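Seltside cloth demos, data card

Recorded at Histusstead, August 2024, by remote control. 500 episodes, 2 arms, 8 operators. Read the caveats before you train anything on this.

What is in it

Crumpled cloths in a walled cell, with a camera at each wrist and a fixed one. A person steers both arms through the whole episode. 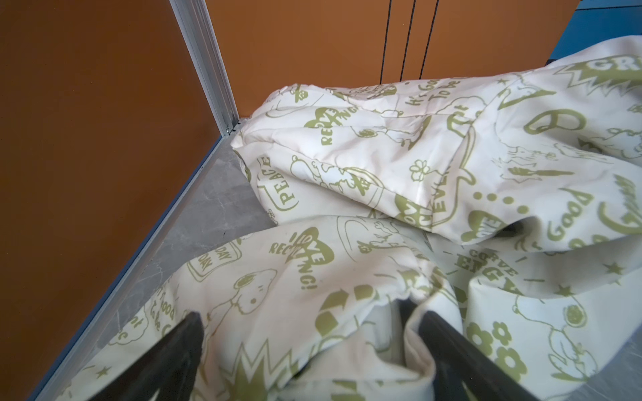

We kept the bad takes. Most sets like this drop them, and then the reported success rates look better than the operators ever were. Filter on the "outcome" field if you disagree.
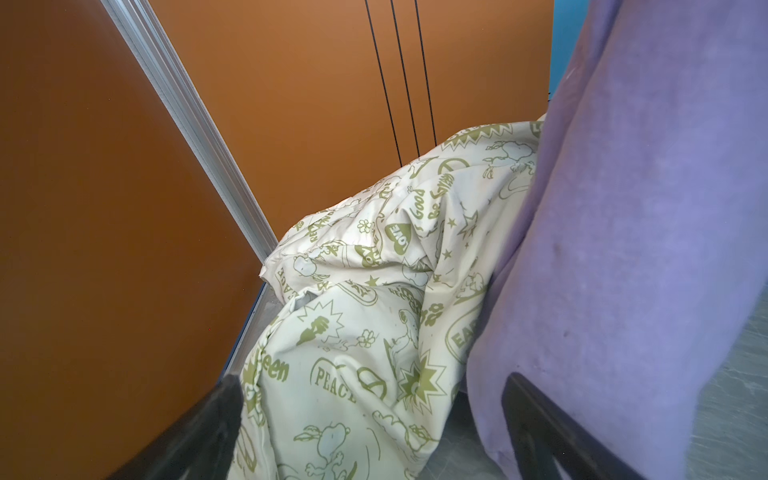

Wahyudi Subramaniam
Data lead, Rondonuwu

Caveats

Operators hesitate, and a policy will happily learn the hesitation. I also doubt that wrist views of printed fabric teach much about fabric in general — they may just teach the print.

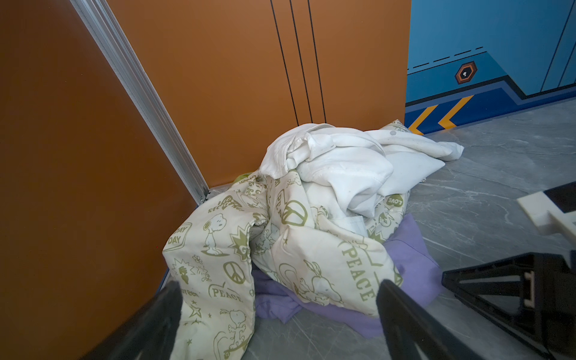 The Jotora baseline is included for comparison. It looked fine in February on cloths it had already met. I would not quote that number.

Not suitable for

- Claims about folding in real homes
- Judging operator skill

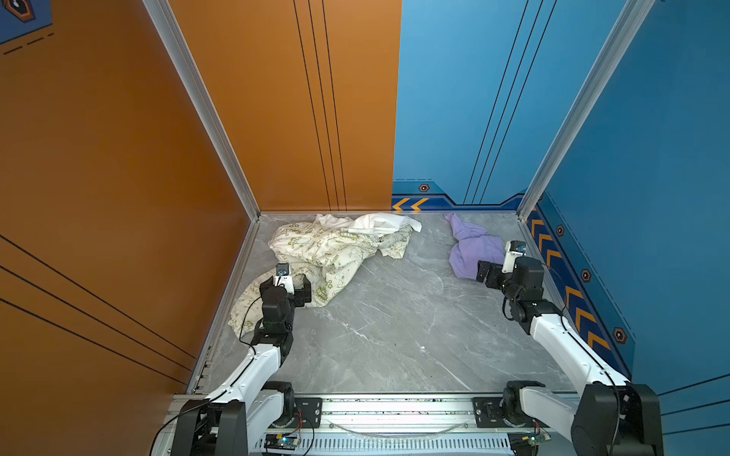
Loading

Unpack the archive and read index.csv first. Two episodes have no gripper log and are flagged there.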